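Handheld demos: replay drifts wide on approach, soft object, white table
Forum > Teaching by demonstration > Data collection
11 replies
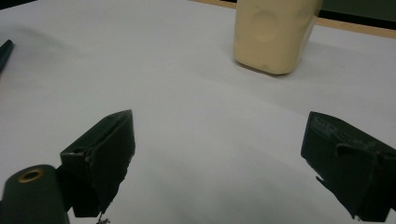
nekura_bench wrote:
I'm collecting demonstrations with the handheld gripper for a pick-and-place policy and I have a repeatable error I can't pin down. Set so far is 158 demos, one operator, one table. Trained policy approaches fine for the first half of the reach, then drifts to the right and closes next to the object. Start pose is like the one shown: fingers wide open, the beige block at the far side of the table, nothing between the fingers and the block. Table is white and matte. Sensor data looks clean, timestamps line up, and the width signal is not clipping. Before I collect more I want to know if this is a calibration problem or a data problem.

Tri_Cu wrote:
What is tracking the pose? If it's visual odometry from the wrist camera alone, a blank white table is close to the worst surface you can give it. There's very little to match on until the far edge comes into view.

nekura_bench wrote:
Visual-inertial, wrist camera only. No external markers. 8 of the 158 were rejected by the tracker for loss of lock. The rest passed.

Tri_Cu wrote:
"Passed" only means it didn't lose lock. It can drift several millimeters and still report good. Plot the end pose of each demo against where the block was. If the spread at grasp is larger than half your finger opening minus half the block width, you have your answer.

hamdia.a wrote:
I would look at the hardware first. The right finger in that picture has a strip across the face that is lifting and curled at one end. If the pad has moved, closed center is no longer where your transform says it is. We had the same thing on the Jitix rig and spent most of April blaming the tracker. Refit both pads, redo the width calibration, record a short set and compare.

nekura_bench wrote:
Pads are due for replacement, agreed. But a strip that thin can't move closed center by the amount I'm seeing. The miss is wider than the finger.

hamdia.a wrote:
It doesn't have to move it by that amount. The policy sees the fingers in every image. If the strip lifted partway through collection, you have two versions of the finger in the data and one on the robot. Is the robot carrying the same pair?

nekura_bench wrote:
No. The robot has a newer pair, same print file. Lower edges of the handheld ones are chipped and the robot's are not.

Dagim D wrote:
I disagree with both of you on the order. Finger wear matters, but I've trained on worse looking fingers than those with no effect at grasp. At our end (Ejigu, light assembly, same style of handheld tool) the usual cause of a late sideways drift is operator habit. One operator, right-handed, tends to bring the tool in on an arc and correct in the last few centimeters. The policy learns the arc very well and the correction badly, as the correction is short and different each time.

Check these before you touch the hardware:
- lateral velocity in the last second before close, per demo
- how often the operator paused before closing
- share of demos starting with the block near the center line

If nearly all of them start with the block centered between the fingers, the policy has hardly any examples of fixing an offset.

nekura_bench wrote:
Third one hurts. Most of them start centered. I was lining up the start by eye so the demos would be consistent.

Dagim D wrote:
Consistent starts are fine for a replay. For a learned policy you want the opposite. Start off to one side, start with the tool yawed, start too high. Keep the motion itself slow and direct.

Tri_Cu wrote:
Agree on the starts. I still say the tracker gets checked first, as it costs one script and no new demos. If the poses are wrong, off-center starts give you wrong poses from more directions.

sgittins wrote:
Adding a data point on teleop versus handheld. We ran the same task both ways on the Jumska cell. Teleop gave us 19 usable demos per session and the handheld gave several times that, but the teleop poses come straight from the joint encoders, so there was no drift to argue over. What we do now is record a small teleop set on the real arm and mix it in with the handheld data. It also shows the policy the robot's own fingers, which covers Hamdia's point.

Dagim D wrote:
What ratio?

sgittins wrote:
Last run was 1,051 handheld and 158 teleop. Coincidence on the second number. We did not tune the ratio, so don't read much into it. Below that the grasp rate dropped, but we only tried one smaller set.

yeshi_t wrote:
Two smaller things. First, I'd put some texture on the table for tracking. Tape a printed sheet along the back or lay down a patterned mat, and change it between batches so the policy doesn't tie the grasp to the pattern. Second, if the block is soft, note the width at close. Operators squeeze soft objects harder by the end of a session, and the robot will copy the average.

hamdia.a wrote:
Mat is good for tracking, but now the training table doesn't match the deployment table. I'd sooner put texture on the wall behind, high up, where the camera picks it up on approach.

yeshi_t wrote:
On approach, yes. In the last part the camera points down and the wall is gone. That is the part where the error shows up.

hamdia.a wrote:
Then crop or mask. I'm not training on a mat.

nekura_bench wrote:
Ran the script Tri suggested. Spread of end poses relative to the block is well inside the finger opening for the first two batches and clearly outside it for the third. Third batch was recorded with the overhead lights off on one side. So there is a tracking component. Dropping batch three and retraining reduced the miss but did not remove it, and what remains is still to the right. Lateral velocity before close is also biased to one side in every batch, so Dagim's arc is in there too.

Plan: new pads on both fingers, same pair moved between handheld and robot, lights fixed, off-center starts, a second operator who is left-handed. Mat question left open, will try one batch with and one without.

Dagim D wrote:
Change one at a time or you won't know which of them did it.

nekura_bench wrote:
I don't have the robot hours for that. Pads and lights first, then starts and operator together.

Tri_Cu wrote:
Keep batch three. It makes a good test set for whatever rejection threshold you set on the tracker.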